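Speaker notes – "The Bin by the Door: Emptying the Catch-All"
Kumaresan Poojary, Bandholm library evening series, September

Wait for the latecomers to find a chair. Thank the Bandholm staff for the tea, and mention that the handout is on the side table for anyone who wants it.

Start with the story of my own hallway. When we moved to Arumugam Street we had one big tub by the door, and the idea was that anything without a home could stay in it for a night or two. Well, you can guess the rest! By the following September my wife wouldn't let guests hang up their own coats. I timed myself emptying it, and it took 22 minutes, most of them spent standing there holding a single roller skate and wondering about it. (Pause here, people usually laugh and then look a bit guilty.)

Ask for a show of hands: who has a tub, a drawer or a basket like this at home? Keep your own hand up. Tell them it's perfectly normal and that I still have one – mine is just smaller now, and it gets emptied before supper.
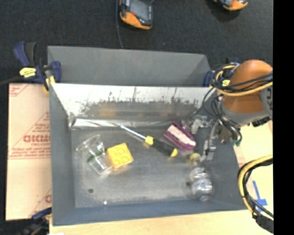
Mixed bins fill up because every item in them belongs to a different room, and a tired person doesn't want to visit five rooms. So we sort by destination first and walk second. Give them a moment to look, then do it out loud together. The screwdriver with the yellow and black handle goes to the toolbox, and somebody will say "kitchen drawer," which is fine if that's where you keep yours. The yellow building block goes back with the toys. The clear cup and the bottle with the yellow cap can travel to the kitchen together, so that's one trip for two things. Leave the purple and white one for last and let the room argue over whether it's a slipper or a soft toy. I like this part, so don't hurry it. Whatever they decide, the lesson is that the puzzling item gets its turn after the easy ones.

Move on to the 12-minute routine. Set a kitchen timer, tip everything out onto a towel, make a pile for each room, and carry the piles one at a time. When the timer rings you stop, even if there's a pile left over – it can wait by the stairs until morning.

Say a word about wiping out the bottom of the tub while it's empty. A damp cloth is plenty.

Questions next. Someone always asks about labels (I'm for them, in big letters) and someone always asks about teenagers (be kind, keep it short). Remind everybody that the Nikier repair table opens at 7 p.m. in the next room, and that chairs go back along the wall.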